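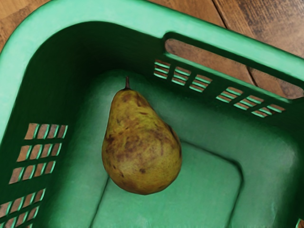 Vulholm Student Robotics Club
Second progress report to the Tapia Education Fund
Period covered: January to March

1. Summary

The grant pays for a group of students to design, build and program a fruit-sorting arm for the regional schools challenge. The software side is on schedule. The mechanical side is three weeks behind, mostly because of a late delivery of motors. We have spent less than planned so far and are not asking for more money. We are asking to move a small sum between two budget lines (see section 5).

2. Work done in simulation

All picking work this term has been done in the simulator. The students built a set of practice scenes in which a piece of fruit rests in a green plastic basket and the program has to work out where it is and which way it is lying. The pear scenes have turned out to be the hardest. A pear on its side has a narrow end and a wide end, and the program has to find both before it can choose where to grip. The students' first version treated every fruit as a ball and aimed for the middle of it, which gave poor results as soon as we moved on from oranges.

The basket model took longer than we had allowed for. The first one was a plain box with solid sides. The challenge rules call for a slotted basket with handle openings, and when the students swapped in a proper model the program began to pick out the slots as separate objects, because the brown of the wood shows through them. Two students rewrote that part of the code over half-term. The raised panel in the basket floor was added at the same time. It matters because a fruit resting across the edge of the panel sits at a slight tilt.

By the end of March the students had run 290 simulated picks with the new model. Of these, 71 failed. The failures have been sorted by cause in a shared sheet, and the largest group is fruit lying near a corner, where the gripper meets the wall before it reaches the fruit. The next piece of work is to have the arm come in from a steeper angle in those cases.

3. Work done in the workshop

The base and lower arm are finished and bolted to the bench. The upper arm has been cut but not drilled. The motors, ordered from Makico in January, arrived in the second week of March — one was the wrong size and has gone back. The replacement has been promised for after the Easter break.

The gripper, which the students call Tomo, is on its second design. The first used two hard fingers and marked soft fruit in hand tests. The second has padded fingers and closes more slowly. It has been tried by hand only, with no motor attached.

Wiring has not begun. We had planned to start it in February, but there was little sense in routing cables along an arm that was still changing length.

4. Students and attendance

The club meets after school and on one Sunday a month. Seven students have attended throughout the period. Another two joined in February from the lower year group and have been working on the scene files, which is a good way into the project for people who have not programmed before. One older student has cut back to Sundays during exam preparation and will return to the full timetable in June.

The first report said we would keep a written log of each session. This was patchy in January. It has been kept properly from February onwards, and the students now take turns to write it. Copies can be sent on request.

5. Budget

Spending on motors and metal is in line with the plan. Spending on computing is under, as the school let us use its existing machines in the evenings and we did not need to rent time elsewhere. We would like to move the unspent computing money to the materials line, to pay for spare finger pads and a second real basket for testing. The form for this change is attached.

6. Next period

April: fit the replacement motor, drill and mount the upper arm, begin wiring.
May: first powered tests with the real basket, using oranges and then pears.
June: full runs under challenge rules, with the program carried over from the simulator.

The main risk is the step from simulation to the real arm. Light in the simulated scenes is soft and even, and the workshop has a row of windows down one side. The students intend to add harder light and deeper shadows to the practice scenes in April, before the powered tests begin. If the motor is late again, we will bring that work forward and move the wiring to May.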